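The year I stopped buying things to put things in

I have a confession to make, and it involves 77 storage boxes. I know the number because last August, during the worst of the heat, I lay on the spare room floor with a cold flannel on my head and counted them. Some had lids. Some had lids belonging to other boxes. One contained nothing except smaller boxes, like a very dull Russian doll.

We'd moved to Getgate two years before, into a terrace with high ceilings and no cupboards whatsoever, and I'd gone a bit mad. Every Saturday I'd trundle off to Skirker, the big homeware shed by the ring road, and come back with baskets, trays, tubs and those little drawer dividers that promise you'll become a person who rolls her socks. I did not become that person. I became a person who couldn't find her socks in 14 different places. (All right, I haven't counted those.)

So I gave myself a rule: no new storage for a year. If something didn't fit in what we had, something else went out the door. It sounds easy, doesn't it? By week three I was standing in the kitchen holding a fondue set and nearly crying.

The money side was a shock, though. I went back through my bank statements and found I'd spent £317 on containers in one year, and that's before the label maker. I could have had a weekend away! I could have had quite a nice coat!

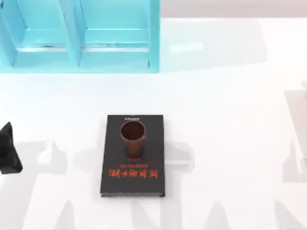
What did stay was a set of open shelves, and I've become a terrible bore about them. My old Zarov cabinet had deep doors you could shut on any crime, and I shut them on plenty. With open shelves you have to look at your mess every single morning over your toast, and sooner or later you deal with it. The Zarov went to a couple down the hill who have twins and need all the doors they can get.

I've had one lapse. In the spring I drove to the Ikonen sale, just to look, and came home with a lidded basket under my coat like a smuggler. It lived in the boot for a fortnight before I took it back, and the woman on the till didn't even ask why.

The spare room has a bed in it now. My sister is coming for a week and she's already asked where she should put her suitcase, and I've told her the floor.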